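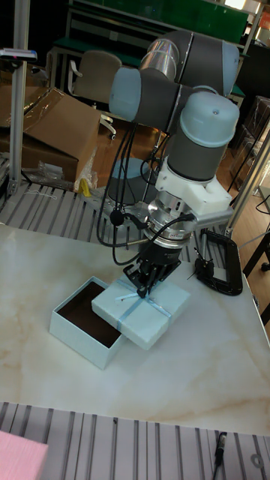
Do you keep gift boxes or toss them?

Homitz Home Forum > Gifts and Holidays > 2,359 views

tinselbrain
Posted August 5, 2024

OK so I need a ruling from strangers. I keep boxes. All the nice ones, the kind with a separate lid, plus tissue paper if it's not too crunched up. They live on the top shelf of the hall closet and when I need to wrap something I go shopping up there first. My husband opened that closet on Saturday and a whole stack came down on his head and now he says it's them or him (he was kidding, mostly).

His point is that a new box costs a couple bucks and the shelf could hold the board games. My point is that a new box does NOT cost a couple bucks anymore, have you been to Modberg lately?? What do you all do?

porchlight77
Keep. I haven't bought a gift box in years. My family passes the same ones back and forth and there's one with a snowman on it that has been to my sister's house and back so often we've started writing the year inside the lid.

dullscissors
Toss, sorry. I was you. Then we moved and I paid actual movers by the hour to carry empty boxes down three flights. Now everything goes in a gift bag and the bags fold flat in a drawer. Ask yourself how many you used last year and then look at how many are up there.

tinselbrain
I don't want to look at how many are up there lol

marzipan_gal
Bags are fine for a bottle of wine but a box is a PRESENT. My kids go nuts for a lid. Even my dad, who claims he doesn't care, gives it that little shake first. You can't shake a bag!

dullscissors
You can absolutely shake a bag.

knotty_but_nice
Middle ground person checking in. I nest them. Small inside medium inside large, lids on, so one big box is really four or five. If it doesn't fit inside another one, it goes to recycling or to my neighbor who teaches preschool. My rule is 20 inches of shelf and that's it. When it's full, something has to leave before something comes in.

Plain colors are the ones to hang on to, by the way. I had a ton of Christmas prints that sat there eleven months a year. Solid light blue works for babies, birthdays, a wedding shower, whatever, you just change the ribbon.

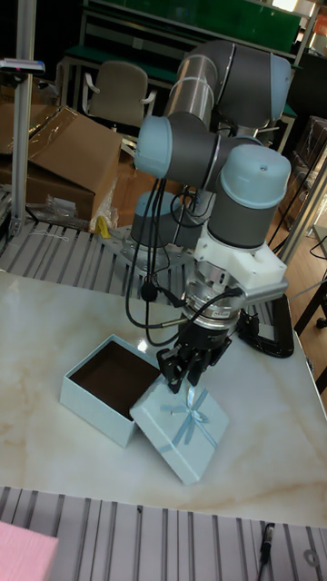

Plain light blue gift box, open on the table

marzipan_gal
Love that blue! With a wide white ribbon it'd be so pretty.

oldthermos
Going to be the grump here. People can tell when a box has been around. I got a sweater once in a box from Kaltton and drove 77 miles round trip to exchange it there, and the lady at the counter looked at me like I'd lost it because they don't sell sweaters. They sell cookware! If the box has a store name on it, please, throw it out.

porchlight77
Oh no. My mother does this. I've opened a toaster box every Christmas since I was nine and it has never once been a toaster.

knotty_but_nice
oldthermos is right about logos though. I cut those up for drawer dividers, they're great for socks.

dullscissors
Since we're talking money, I added it up once. When we downsized, the storage unit was running us 560 dollars for the summer and a good corner of it was wrapping stuff. I'm not saying your closet is a storage unit, tinselbrain, but space is worth something. Your husband has a point about the board games.

tinselbrain
He's reading over my shoulder and he would like it known that he feels very supported.

I'm going to try the nesting thing tonight. The prints can go. I'm keeping the heart shaped one from our first Valentine's and I don't care what it fits inside of.

marzipan_gal
Keep the heart one!!

oldthermos
Put the socks in it.

knotty_but_nice
One more tip, store the ribbon separately on a paper towel tube. If you leave it tied around the box it gets a crease that never comes out, even with the iron on low. Ask me how I know.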